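Subject: Re: [snackswap] box sizes and packing, last round before the holidays
Date: 4 Dec 2019
To: snackswap list

Quick one, on my lunch break, sorry for the fragments.

You wrote:

> Hi all, first time sending for the swap. I bought the flat rate carton
> from Jomau and I can't get everything in. Chips and crackers on the
> bottom, then candy, and it bulges. Do people take things out of their
> retail boxes? Also is there still a weight limit, I found two different
> ones in the archive. And do you tape the bottom or just fold it?
> I have until the pickup so any help is welcome.

OK so in order, more or less.

Weight. The limit is 770 grams packed, carton included. The other number in the archive is from before we switched to Jorkow for the parcels, ignore it. I aim for well under, kitchen scale at home reads light compared to the one at the counter on Alley. Found that out in October, had to open the thing on the counter and eat a wafer bar in line.

Boxes. Don't buy a carton. Really. Any clean snack or cereal box the right size is fine as long as the old barcode gets covered before it goes out. Jorkow's scanner picks up whatever it sees first and one of ours took a five day detour because of that. Brown paper over the whole thing is easiest.

Where to pack. I do it on the bed, the kitchen table is never clear at my place. Put something plain-ish and flat over the comforter first or the small packets slide into the folds and you find them at New Years. I use the persimmon cloth, it washes easy. Then everything out in one heap next to the open box, no sorting yet, just look at how much there is.

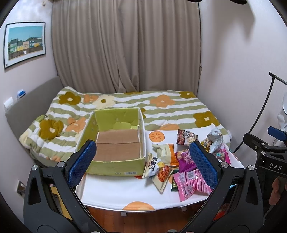
After that I pull out anything that weighs a lot for its size. Jelly cups, anything in a jar, those dense sesame bars from Güneş (so good, so heavy). They go flat on the bottom or they stay home. Soft packets next, standing on edge like files, not lying down. Lying down is what gives you the bulge. Crackers and chips go in last, on top, nothing pressing on them.

And yes take things out of their retail boxes if the pieces inside are sealed on their own. Half of a cookie box is air. Cut the ingredients panel off and tuck it down the side, a couple of people on here have nut allergies and need to read it. If the inside bag isn't sealed leave it alone and send it in the box as is.

Puffed up bags: do not poke a hole in them, somebody did that last year and it was all stale. Just give them room.

Bottom of the box, tape it. Fold only is asking for trouble. One long strip inside along the seam, one outside, and a short one across each end. Press the inside one down well, mine always comes up at a corner and then grabs the first wrapper that goes by.

If you change your mind halfway, take it all out and start over. Don't try to dig for the one thing at the bottom, you'll crush whatever's on top. I redo mine two or three times most rounds, it takes maybe ten minutes.
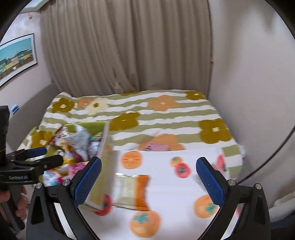
The green and white box and the rest of the pile, on the persimmon blanket.

Postage from here is 299 for the small size if you drop it at Alley yourself, more if they come to the door. Keep the slip, you need the number on it for the swap sheet. Please put it in the right column this time (not you, the list in general), there were 46 lines last round and I had to fix way too many of them by hand.

No chocolate to the warm addresses, they're marked on the sheet. No homemade stuff. A note inside is nice but not required, a lot of us keep them.

Oh and the Jomau carton, if you kept the receipt they might take it back unfolded. Otherwise hang on to it for the spring round, the limit is higher then and it will fit better.

Gotta run, will anwser the thing about customs forms tonight when I have the pdf in front of me.

--
snackswap mailing list
reply goes to the whole list, please trim your quotes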